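Guthrie 2 review: a two-arm planner I stopped fighting with

Posted by Effie Chisholm, 7 May 2025

I put off buying Guthrie for a long time, mostly on account of the price (it's $198 a seat per year, and I'm cheap) and partly because I had already sunk so many evenings into Ekby that switching felt like admitting defeat. Well, I switched. I've had version 2 on my workstation long enough to have opinions, and a few of you asked for them, so get a coffee.

Quick background if you're new. I work with a pair of small arms on a tabletop, kitchen stuff mainly: mugs, plates, a toaster oven. Guthrie is the planner, the piece that takes "left hand goes there, right hand goes there, please don't hit each other" and turns it into joint motion. It's made by a little company called Wimutham, and they also sell Isel, an add-on that takes camera views and turns them into collision shapes. You can buy Guthrie without Isel. I bought both, and I'll get to whether you should.

Install was painless, which I can't say for Ekby. One installer, one license key, and a setup screen that asks where your arm bases are and lets you drag them around in a 3D view. I typed in my calibration numbers by hand and it took them happily. The one snag was the gripper model. Guthrie ships with a handful of parallel grippers and mine wasn't any of them, so I started with the closest one and stretched the fingers until it matched my calipers. It saved that as a preset. Lovely!

Now the planning itself. The big change in version 2 is that both arms get planned together by default. In Ekby I planned one arm, froze it, planned the other around it, and then went and made a sandwich. Guthrie treats the pair as one problem, and when it can't find an answer it tells you which two links are the trouble and highlights them in orange. I cannot tell you how much I love the orange. I used to get "planning failed" and a return code, and then I'd sit there moving waypoints by a centimeter and hoping.

It's also good around stuff that sticks out. Anything with pegs is miserable for planners: you either wrap the whole thing in a fat box and can't get near it, or you model every peg and wait forever. Guthrie has a setting called "close approach" that keeps the fat box for the long travel moves and swaps in the detailed shape only for the last stretch. You set the distance where it swaps. I left mine on the default for ages and then pulled it in a bit for the mug tree, which gave me smoother travel moves and no more weird little detours over the top of the post.
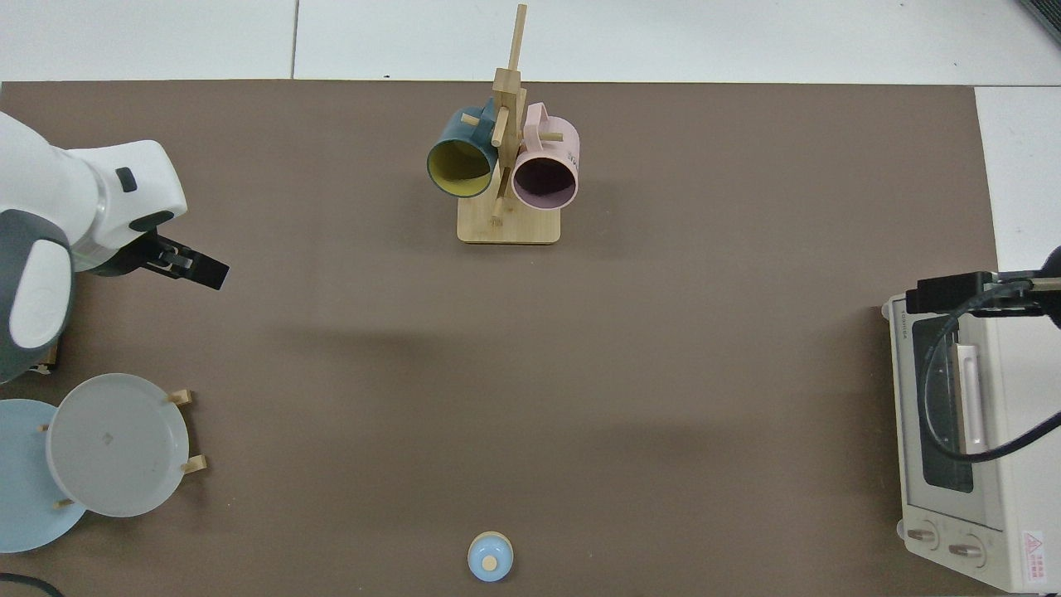 Mug tree, plates and toaster oven on the brown mat, with both arms in play.

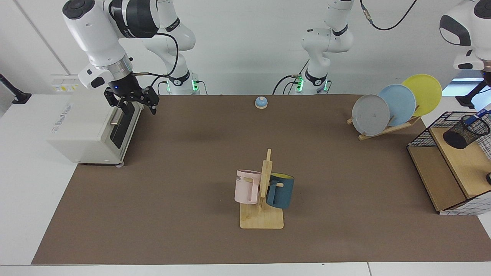

The timeline view is where I spend most of my day now. Every move is a colored bar, left arm on one row and right arm on the other, and you can grab a bar and slide it to change when that arm starts. Guthrie replans in the background while you drag. If you slide it somewhere impossible the bar goes orange (there it is again) and snaps back when you let go. You can lock a bar so it won't be touched, and you can tie two bars together so they begin at the same moment. I'd like to be able to name the bars, please, Wimutham. They're called Move A, Move B, Move C, and once you're past Move Z it goes to Move AA and I lose my mind.

There's a batch mode too. You give it a start and a goal, tell it how much to jiggle the object positions, and it chews through variations and gives you a table of what failed. I queued up 1,067 of them before bed one night and had a tidy table in the morning, sorted by the reason for failure. Nearly all of mine were the wrist running out of room to turn, so I moved my approach angle and reran the bad ones. That would have been a whole weekend for me in Ekby.

Okay, Isel. This is where I'm less gushy. The idea is great. You give it a head camera view and a fixed camera view, it lines them up, and it drops shapes into the planner so you don't have to model your table by hand. For big boxy things it does a nice job, and the shapes it makes are lean enough that planning doesn't slow down. Plates in a slanted rack, though, tend to get merged into one lump. You can cut the lump up yourself with the slice tool, and the slice tool is fine, but then you've done half the modeling you paid to avoid. Glass doors are also a pain. Isel likes to decide the glass is a hole, and unless you tick "treat as solid" on that object the planner will cheerfully route a gripper into it. In simulation, thank goodness! Please preview everything before you let the real arms go.

Cables are my other grumble, and it's a Guthrie grumble as much as an Isel one. Neither of them knows anything about cables. You can draw a keep-out tube that follows a link, and I've done that, but the tube is stiff and a cable isn't, so you end up making it bigger than you'd want. Ekby doesn't handle them either, so I can't take off too many points. I did write to support and got a friendly reply saying soft keep-outs are planned for July. We'll see.

Control side, briefly. Guthrie will stream straight to the arms if there's a driver for yours, or you can export the trajectory and play it back with your own controller. I do the second one, out of habit and because I have my own speed limits in there that I trust. The export is a plain text file with time stamps and joint values, nothing fancy, easy to read. Watch the units! It writes degrees unless you change it, my controller wants radians, and the warning about this is on page 4 of the manual in regular type. It should be in bold, in red, with a siren.

The manual is pretty good otherwise. The tutorials use a lot of tidy gray cubes, so I'd like to see one with a pile of awkward household things in it, but the reference section answers what you ask it. Search works. Error messages are written in full sentences.

Who's it for? If you run a single arm I'd stay with whatever you have, because the best parts of this are all about the pair. With two arms in a shared space I'd get it, and I'd use the trial with your own cell loaded in before paying. As for Isel, wait for the next release unless your table is mostly boxes. I'm keeping mine since I already paid, and it does save me time on the first pass.

Guthrie gets 4 stars out of five from me, and Isel gets 2. If anyone has found a way to rename the bars in the timeline, leave a comment and I'll owe you one.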